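4. Bathroom linen and curtain

Use this section when preparing the shower room at Floststead.

1. Take used cloths out of the wire basket by the door. Shake each one out over the basket.
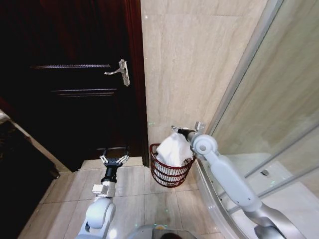
2. Put the cloths in linen bag 497 – do not mix them with kitchen linen.

3. Draw the shower curtain by the fabric at mid-height. Do not pull from the hem. 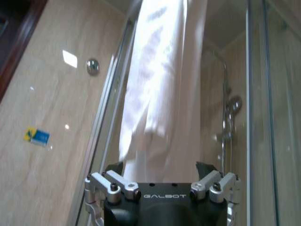

White shower curtain, lower part gathered.

Note: Wipe the curtain rail every two weeks with a damp cloth.

CAUTION: Stone tiles are slippery when wet. Dry the floor before leaving the room.

4. Press the door lever down fully, then close the door.

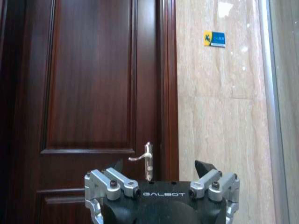 5. Polish the lever and backplate with a dry cloth. Keep sprays away from the wood.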